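Search this site
Search

What We Throw Away Between Classes: Snack Packaging at Utham College
Student project report by Oksana Koval

When I started this project in September, I thought I'd be writing mostly about recycling bins, and I had a nice long introduction about bins all ready to go. Then I spent a few afternoons in the student lounge watching what people really buy and eat, and I got so interested in the wrappers themselves that the bins had to wait their turn (they do come back at the end, I promise).

My question was a simple one: how much of our snack waste could be recycled if everybody put it in the right place? With the kind permission of the cleaning staff, I collected waste from 2 buildings, Nolard Hall and the Fabbri Library, and sorted it by hand on my mother's old picnic blanket. I ended up with 1,351 items, and 600 of them were wrappers made of film or foil. 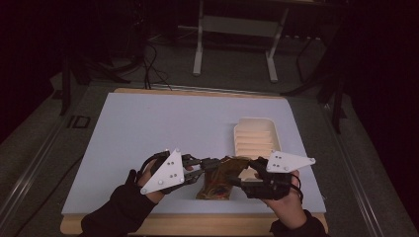
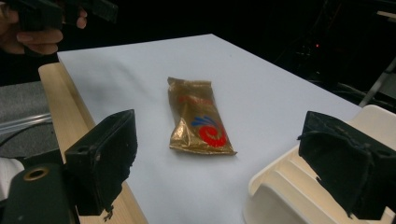
Shiny film is the troublesome group. Many of these wrappers are plastic with a very thin layer of metal on the inside or outside, and the layers are hard to pull apart again, so most town programs won't take them. A good home test is to scrunch the wrapper in your fist and let go. Plain kitchen foil stays in a ball, while metallized plastic tends to spring back open. I did this so many times that my roommate asked me to please do it in the hallway.

I also gave a short survey to 44 students, and most of them told me they put shiny wrappers in the recycling because they look like metal. I used to do the same! A small sign over each bin, with real wrappers taped to it, would help a great deal, and I'd love to try one in the library first.

Contact | Copyright Utham College Student Projects | Back to top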